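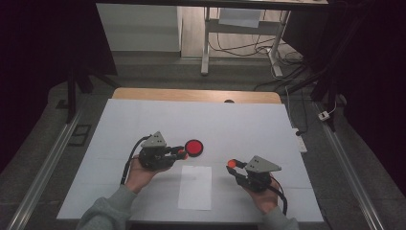
According to Angus Dow, the number that gets quoted from the Geddes study is the wrong one to start with. Most readers go to the total of 2000 demonstrations. He would send them first to the 400 that were thrown out.

The study asked whether a two-arm policy trained only on hand-held gripper data could match one trained on data from teleoperated arms. Demonstrations were recorded by people holding a gripper in each hand, with the gripper pose and jaw opening logged at every time step. A separate set of 300 was collected by teleoperation for comparison.

"The hand-held data is faster to collect, and it has more bad episodes in it," Dow said. "Those two facts belong in the same sentence."

Rejection was automatic. A filter called Letier replays each recorded path on a model of the arms and drops any episode that passes a joint limit or asks for a speed the arms can't reach. Dow said that most rejected episodes failed on wrist rotation. "A person will turn the wrist past what the arm allows and not notice. The task still gets done. The arm can't copy it."

Training on the unfiltered set gave a policy that stalled near the edges of the workspace. With the filter applied, the stalls became rare, and the results on flat objects came close to the teleoperated baseline. On handovers between the two grippers the baseline stayed ahead. Dow puts this down to timing error between the left and right logs – the first version of the recorder, Cutau, let the two clocks drift. It was replaced in March, and the handover episodes have not all been collected again.

Asked whether more data would close the gap, he was doubtful. "We went from half the set to the full set and handovers barely moved. I'd fix the clocks before I'd pay for more hours."

The next round uses the same 2 grippers with a shared trigger line. The filter settings will be held fixed so that the runs can be compared.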